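Packing up a house: tips I wish I'd had in March

Quick one today, boxes everywhere, typing this on the floor. We have now done 2 moves in one year, first out of the Kodlow apartment and then my mother-in-law Ankica's place in Watedmont, where she'd been since before my husband could walk. So. Tips. No particular order.

Start with the closets nobody opens. Top shelves, under the stairs, back of the linen closet. Slow stuff. Save the kitchen for last, you still have to eat.

Small boxes for books. Really small. Liquor store ones are great, ask in the morning before they flatten them.

Tape. Buy twice what you think. And a real tape gun, not the little plastic thing with teeth that comes off in your hand.

Number the boxes and keep the list in a notebook, plus take a picture of the page every evening. We got to 215. Number on the top AND on two sides. If it's only on top you can't read it once they're stacked, ask me how I know.

Room name = the room it's going to. Not the one it came from. Ankica wrote "sewing room" on everything and there is no sewing room in the new place, so those all ended up in our garage.

Plates on edge like records, dish towels in between. Glasses upside down in socks. Saves paper and the socks had to go anyway.

Drawers: if the dresser is solid and the movers are ok with it, leave soft clothes in and wrap the whole thing. Ask first. The guys from Berisha wouldn't do it, the first company did.

Screws and bolts from furniture in a zip bag, taped to the furniture. Not in a box marked SCREWS. We had a box marked SCREWS. Still haven't found it.

Freezer. Quit buying for it 4 weeks out. We ate some strange dinners (fish sticks and plum dumplings, pretty good). Defrost the night before with towels down, and leave the door propped when it's unplugged or it will stink.

Spices. Tape the lids. Paprika in a box of pillowcases does not wash out, I tried vinegar, I tried the strong stuff, I tried leaving them in the sun. They're orange now.

Parents' house is a diffrent job. Go slower. What worked for us was one room per visit and stopping at lunch. After lunch everybody cries or argues about a lamp. Let them tell the story of the thing before you ask keep or give away. Adds an hour, worth it.

Stickers for family: each person gets a color, everybody goes around once, two stickers on one item means you talk about it later with coffee. My sister-in-law Valbona did hers over a video call from Brevov with me walking around holding the phone. Worked fine except she wanted the wall clock and so did we. She has the clock.

Photos and papers, do not sort them now. I mean it. You'll sit down with one envelope and it'll be dark out. Box them, write PAPERS, carry them in your own car.

The drawer stuff and odds and ends, all the little things with no home: lay it all out on one long table and leave it for a day. People walk by and take what's theirs. Whatever is left goes in one box, closed, done. No second table.
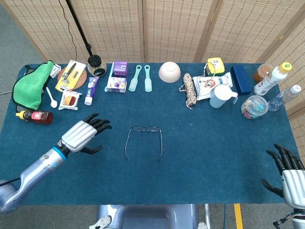

Odds and ends, on the table.

First night bag, per person. Pajamas, charger, meds, toothbrush, towel. Then one box for the house: toilet paper, hand soap, box cutter, light bulbs, kettle, mugs, shower curtain. We forgot the shower curtain both times.

Yard sale: price in round numbers, have $50 in ones and fives ready at 7 a.m. because the early people all carry twenties. Anything unsold goes straight to the donation place the same afternoon. Don't let it back in the house.

Old paint can't go on the truck. Same with propane and bleach, most movers say no. Check when your county takes it, ours only does it some months and we missed it so guess what is sitting in the shed.

Mail forwarding, do it two weeks ahead. And leave a note with your number for the new owners, stuff shows up for ages.

Cleaning the empty place: top to bottom, floors last, back out the door with the mop. White wall marks come off with a damp melamine sponge, go easy, it takes the shine off glossy paint.

Ok truck is here. Will add the part about moving houseplants when I find the laptop charger, its in 88 or 89.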